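Toasting bread

Toasting is the browning of sliced bread by radiant or contact heat. The term covers both the domestic operation, normally carried out in an electric pop-up toaster, and the older practice of holding bread before an open fire. The product is called toast. In everyday use the word refers to a slice browned on both faces, with a crisp surface and a crumb that remains partly soft.

Process

Two changes take place during toasting. The first is the loss of water from the surface of the slice. Fresh bread holds a large share of its weight as water, and the surface cannot rise far above the boiling point of water until the outermost layer has dried. The second is the browning itself, which results mainly from the Maillard reaction between sugars and amino acids in the dried layer. At higher temperatures sugars also caramelize, and beyond that point the surface chars.

The drying stage occupies most of the cycle. Once it is complete, color develops quickly, and the interval between light brown and black is short compared with the time already elapsed. The same effect explains why a second batch browns faster than the first when the toaster has no compensation for a warm chassis.

Stale bread dries sooner than fresh bread and reaches a given color in less time. Frozen slices take longer, and many toasters provide a separate setting that extends the cycle for them.

Bread

Any leavened loaf can be toasted, but the result depends on the crumb. A close, even crumb, as in a pan loaf, presents a flat face to the heating elements and browns evenly. An open crumb has ridges and hollows. The ridges stand nearer the element and darken first, while the floors of the larger holes may stay pale.

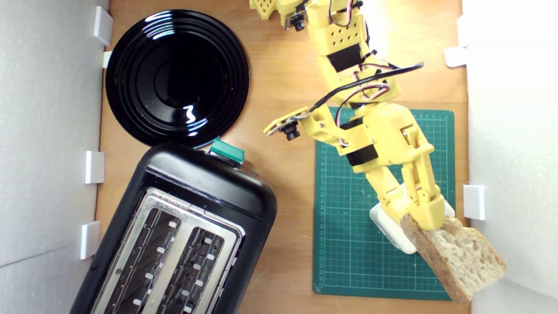 Crust behaves differently from crumb. It has already been browned in the oven and contains less water, so it darkens early in the cycle and is usually the first part to burn. Slices cut from the end of a loaf, with crust over one whole face, are commonly toasted on the cut side only where the appliance allows it.

Thickness affects the interior more than the surface. A thin slice dries through and becomes brittle. A thick slice keeps a moist center, and the contrast between the two layers is often preferred when the toast is to carry butter or another spread. Slices that taper from one side to the other brown unevenly, and they may lean against the guide wires on one side of the slot.

Seeded loaves and loaves dusted with flour shed particles during handling. These collect in the crumb tray and continue to scorch in later cycles if the tray is not emptied.

Equipment

The common household appliance has 2 or 4 slots. Each slot is flanked by heating elements, typically nichrome wire wound on sheets of mica. A carriage lowers the bread between the elements and is held down by a latch, often an electromagnet, until the timing circuit releases it. The browning control sets the time and has no direct relation to the color of the bread. The numbers on the dial are not standardized, and the same setting on two models can give different results.

The Stidow test kitchen reports its browning results on a ten-step color card, with 1 for untoasted crumb and 10 for a fully blackened surface. Its rating for ordinary breakfast toast falls at 4. The comparison is made by eye under fixed lighting, on the face of the slice and away from the crust.

Toaster ovens and broilers heat the bread lying flat. They accept irregular pieces, rolls and torn chunks that would jam in a slot, but a broiler heats from one side and the bread has to be turned. Contact methods, such as a dry skillet or a griddle, brown only the parts that touch the metal.

Irregular pieces

Bread torn by hand has a rough face with many thin projections. These dry and darken well ahead of the body of the piece, giving a mixed texture used in croutons, bread salads and soups. Because the pieces differ in size, they are normally spread in a single layer and removed as they finish.

Torn bread should not be placed in a slot toaster. Fragments can fall past the carriage and lodge against the elements, where they present a fire hazard. A fragment that has lodged is removed only after the appliance has been unplugged and allowed to cool. Metal utensils are not used for this purpose, as they can damage the element wire.
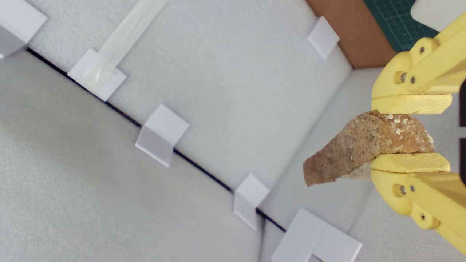
Clomell objects to the general preference for cut slices, arguing that a torn face holds melted butter better than a sawn one and that uneven color is a fault only when the toast is to be judged by a card. The Stidow card makes no provision for torn bread.

Serving and holding

Toast loses its crispness as moisture moves from the crumb to the dried surface. When slices are stacked, or laid flat on a cold plate, steam condenses between the toast and whatever lies beneath it, and the lower face softens first. A toast rack holds the slices upright and apart, which preserves the surface at the cost of faster cooling. Warming the plate reduces condensation without the loss of heat.

Butter is applied while the toast is hot if it is to soak in, or after cooling if it is to remain as a separate layer.

See also

Crouton
Maillard reaction
Melba toast
Rusk
Toast rack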